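4. Recording a demonstration set (two-arm station)

Read section 3 first if the arms haven't been homed today. This section covers the Stoica station only. The Gromier station has its own sheet, don't mix the settings.

What you're collecting: tabletop pick and place episodes for the Skunundale method. Short version of the method, for new people. The policy is trained on whole episodes plus a coarse "stage" label, and the stage label is what lets it recover after a missed grasp. Bad labels hurt more than bad motions. In the December run we had 3,417 episodes and the ones with late stage marks dragged everything down until they were dropped.

4.1 Before you start

1. Drapes closed on all sides you can reach. Light leaks change the background and the background is supposed to be boring.
2. Check the cross cables overhead. Both taut. If one sags, stop and retension, see 2.6.
3. Clamps on the table rim, push each one by hand. No wiggle.
4. Power on left arm, wait for it to settle, then right arm. Not both at once.
5. Open and close each gripper once from the console.
6. Start Sorusow on the recording machine. Load the two-arm profile. Check that the disk bar is green.

CAUTION: Keep hands out of the enclosure from step 4 on unless both arms are in HOLD. The arms do not know you are there.

Note: arm cables need slack. Loop should hang clear of the wrist through the full swing. If it rubs, reroute before recording, not after.

4.2 Setting out the objects

1. Put both arms in HOLD.
2. Place the tray first. Flat, square to the table front as near as you can by eye.
3. Put the other objects around it. Vary the spots between episodes, vary the facing too. Don't make a nice pattern.
4. Leave at least one object that is NOT a target. The policy needs clutter.
5. Hands out. Release HOLD.
6. Take the start snapshot (F2). Sorusow won't let you record without one.

Note: small things near the tray edge are fine. Small things under an arm at rest are fine too as long as the arm can lift straight up off them.
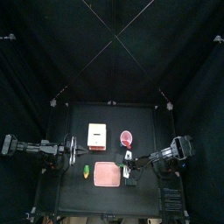 Page last changed: Thu 8 February

Right gripper is holding a small white piece with a green tab, over the space between the measuring cup and the pink tray. Left gripper is pointed in toward the white box. For labeling, any moment like this with a piece held clear of the table is stage CARRY. Doesn't matter what the other arm is up to, the stage follows the arm with the object.

4.3 Recording an episode

1. Pick up both leader handles. Match the pose shown on the console before you press the pedal or the arms will jump to meet you.
2. Press the pedal once. Wait for the tone.
3. Move to the target. Mark REACH when you start moving.
4. Close on the object. Mark GRASP when the fingers stop, not when you squeeze.
5. Lift. Mark CARRY as soon as it is clear of the table.
6. Bring it over the tray and lower. Mark PLACE at the start of the lowering.
7. Open, back off, press the pedal again.

Time limit is 40 seconds per episode. Sorusow cuts the file there. If you get cut, discard it, no partial episodes in the set.

Missed grasp? Keep going. Mark REACH again and retry in the same episode. These are the useful ones. Two retries max then discard.

CAUTION: Never cross the arms to reach an object on the far side. Use the near arm or hand it over in the middle. If the grippers touch, the joint limits wont save you. Hit the red button and go to 6.1.

4.4 Checking your marks

Do this every block, not at the end of the day.

1. Open the block in the Sorusow viewer.
2. Scrub to each stage mark. The picture should match the mark within a few frames.
3. Drag marks that are late. Early GRASP marks are the most common eror, look for those.
4. Tick REVIEWED. Unticked blocks are skipped by the training script, it does not warn you.

A block is 115 episodes. Stop when the counter fills, start a new one. Don't rename block folders.

4.5 Shutting down

1. Grippers empty, both open.
2. Arms to REST from the console. Right first, then left.
3. HOLD, then power off.
4. Objects back in the bin.
5. Start the upload and leave the recording machine on.

If the upload stalls, cancel and restart it. It picks up where it left off. Known problem, fix pending.

Next: 5. Training on a reviewed set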